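Visit to the Hestmont Training Centre, 24 Sep 2020

Members of the Kultgate Adult Learning Partnership were received at Hestmont by the head of courses, Yurani Puma. The purpose of the visit was to see how evening classes are arranged for people returning to study.

The centre offers 60 places each term, of which 40 are kept for local residents. Fees are paid in instalments, and travel costs can be claimed at the front desk. Members asked about childcare, which is available until the end of the early class only.

Stojan Janevski then outlined the computer maintenance course, where learners study the main parts of a desktop machine before moving on to fault finding.

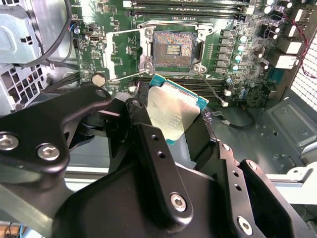
Classes are limited to five learners per tutor. The Partnership will discuss a shared timetable with Hestmont in April and thanks its hosts for their welcome.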